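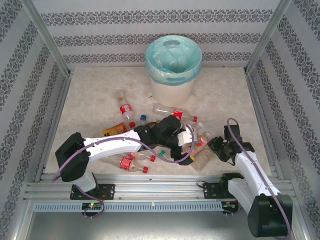

Subject: Re: [gellidcombe-tidy] Plastic bottles, lids on or off?

Gitau Kaijage wrote on Tuesday:
> We've got a bin by the back wall and drinks bottles all over the
> floor again. Do the caps go back on before they go in? And what
> about crisp packets and the like, same bag?

Hi Gitau, hi all,

Lids ON please! I used to take every one off and drop them in separately, and of course they slip through everything and end up under the furniture. Round here they can go in with the bottle, so give it a squeeze, screw the cap back down and in it goes. Labels can stay put too. If you find a stray red cap on the floor, try it on whichever bottle is missing one.

Wrappers are a no, I'm afraid. Keep a second bag going for those. And anything with bits still inside wants emptying first.
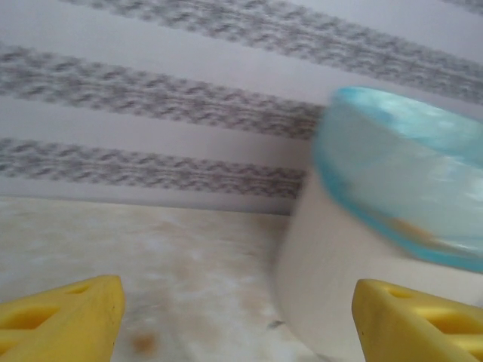

I'm a great fan of a small round bin with a see-through liner, folded well down over the rim. Ours is white with a pale blue-green liner and you can tell at a glance when somebody has slipped a wrapper in – so much nicer than tipping the whole lot out to check. The Mfaume rolls have 400 bags on them and I've still got most of one, so shout if you'd like a few.

We sent off 713 bottles from Gellidcombe last year and I'd love to beat it! November alone was 209, mostly after the fair.

Has anyone tried the Stiltix bag clips? Mine keep pinging off.

Gitau, I can drop some bags round after 8 if you're in.

Sillar end of the village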